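4.2 What the demonstrations do and do not show

The case for teaching by remote control rests on a simple claim: a person who can do a task through the robot's own arm will leave behind data the robot can learn from. We think this claim is weaker than it is usually made to sound, and the zipper task is where the weakness shows.

Our operators recorded 2,543 demonstrations on the Varach setup, of which 1,747 were kept after review. The review was done by the second author and one operator, Jayanthi Thampi, who disagreed on 76 recordings. Most of these were zipper trials. One reviewer would accept a trial if the slider moved at all, and the other wanted the pouch open far enough to put a pen in. Both rules are fair. Neither was written down before collection began in January, and we suspect many published success rates hide a choice of this kind.

A zipper pull is a small metal part on a soft object that moves when it is pulled. A person doing the job by hand holds the cloth with one hand and pulls with the other, and feels the moment when the slider binds. Through the remote arm the operator feels nothing. Operators told us they judged the grip by eye, and several said they closed the fingers harder than they thought was needed (Figure 6).
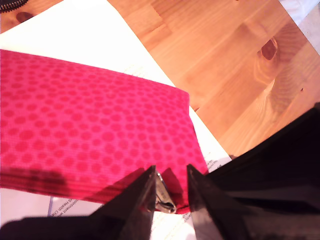
Figure 6. Gripper fingers closed on the pull of a fabric pouch, zipper task.

Such habits end up in the data. A policy trained on the kept set learned to squeeze hard and pull along whatever line the fingers happened to be facing. On pouches it had been trained on, this often worked. On 11 pouches held out from training, it mostly dragged the whole pouch across the table, and the operators' small corrections – a pause, a change of angle, a second try – hardly showed up in its behavior at all. Adding more demonstrations from the same operators did not help.

Satish Nambiar has argued in our group that hand guiding would fix this, as the person can feel the load through the arm. We tried it on a smaller set and are not convinced. The motions were smoother, but the person's own hands kept blocking the wrist camera, and those recordings were harder to train on than the remote ones. The Acharya interface, which adds vibration at the handle, was easier on the operators. Whether it made better data we can't say from the trials we ran.

We would therefore read the results in Section 5 with care.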